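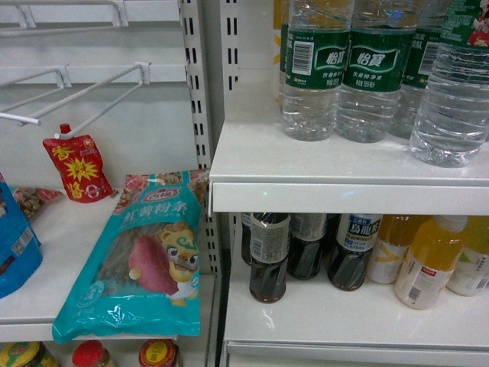 Shelves, left side: sauce pouch on the lower hook, sweet potato vermicelli underneath.

December 13, 2020

Boot fitting and binding bench, mostly bindings. Long one today, so this is going down before I forget half of it.

First up, the Fagerlund touring pair. The owner has gone up a shell size and the heel pieces won't slide back far enough, so it's a remount whichever way I look at it. I put the new boot in, marked the centre line off the shell and found the old toe holes are 9 mm from where the new ones want to be. That's closer than I like but I'm happy to drill it (Driss isn't so sure, see below). Old holes plugged and glued, skis clamped flat and left overnight. Please don't move them off the long bench, whoever opens up!

Then the Drillus jig. It's been drifting at the toe end and I finally got fed up and took the whole thing to bits. One of the bushings had gone oval. You could wiggle the bit in it with a fingertip, so goodness knows how many mounts have gone out a hair to the left. Swapped it with the one from the demo plate, did a test pattern on the scrap ski and it lined up with the paper template all the way along. I've written the bushing size inside the lid of the jig box in marker.
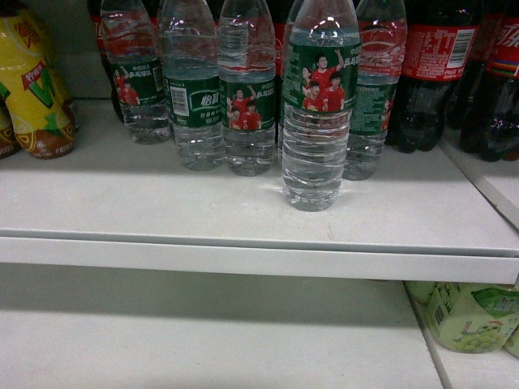

Driss Bouzid came by after lunch and we argued about glue. He wants epoxy in everything, I still use the ordinary white stuff in wood cores and keep epoxy for stripped holes and anything with metal in it. We left it that he does the Gronomley rental skis his way and I do mine, and we look at both lots in spring.

Release tester next. Toe on the left Cleltora came out high on three pulls, then fine on the next two after I cleaned the boot lug and put a dab of grease on the AFD. Right one was fine from the start. I'd like to run the left again cold before it goes back, so it's on the rack with a yellow tag.

Still to do:
Order 5 bushings, same size as the one in the lid
Brake arms for the wide pair, the ones we've got rub on the edge
Sharpen or bin the 3.5 bit, it's burning the topsheet
Ask Driss where he's put the long pozi driver

Fagerlunds come out of the clamps first thing, then drill.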